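December, late, should be in bed

Packing day sort of. Bathroom stuff first because it's small and I can feel like I've done something. Everything goes on the big white table now, the only flat thing left that isn't under a box. Hairbrush, razors, the pills for the trip. Forgot the nail sissors again, went back up twice.

Dirk Frerichs phoned at 4 about the van. 400 for the day plus 120 if we bring it back after dark, which we will. Said yes. Didn't ask about the insurance, must ask about the insurance. He goes on and on about the Rokidthorpe road and the ice – I know about the ice.

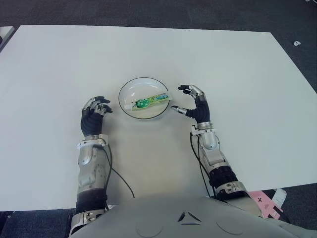 Plates next. Six with the black rim go to Carretero with us, the rest to my sister if she wants them, she hasn't said. Kept one out for toast and by supper it had toothpaste on it, the green tube. Put it there so I'd stop losing it. Ate the toast off a paper towel standing up. Fine.

Deposit came back from the Hulline place, 600, less than I'd hoped but it's there. Paid the electric out of it right away before I could think.

Still to do – the coats, the drawer with all the cords, call the school, find teh spare key. Gray carpet needs a vacuum but not tonight. Knees hurt. Ran out of tape at nine and the store was shut, so the last two boxes are just folded over.

Alarm for 6. Toothpaste stays out till morning, don't pack it.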